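Speaker notes - Can it do the laundry yet?
Takitthorpe evening talk, May 7, 2018

Start with the show of hands. Who ironed something this week? Who would pay to get out of it? Leave a gap, let them laugh.

Short answer first: partly, and slowly. Say it early so people who came for a yes can settle down.

Washing was the easy bit. My mother got her first automatic in 1982 and it did the job behind a closed door. Water, drum, timer. What is left over is everything on either side of the door - sorting, lifting out, turning the right way round, folding.

Why cloth is hard. A mug is the same shape wherever you put it. Trousers are not. Pick them up by one leg and the waistband goes somewhere else, the pocket disappears, and the machine has to work out afresh what it is holding.

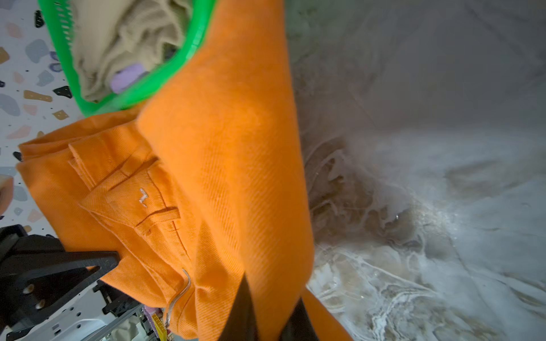 Thanakorn Boonchu at Keltora puts it well: picking up is one problem and knowing what you picked up is another. Read his line slowly, then move on.

Shop floor. Irja Heiskanen's packing line at Flarkevitz has two arms on boxes and five people on garments. Boxes went over to the arms without much fuss. She has tried garments twice and gone back to hands both times. Don't knock the suppliers here, Paavo Niskanen may be in the room.

If short of time, skip the dishwasher story.

Questions. Cost will come up - say I don't have a price I trust. Aranka Rácz has the microphone. Hall needs the chairs stacked by us afterwards, by hand.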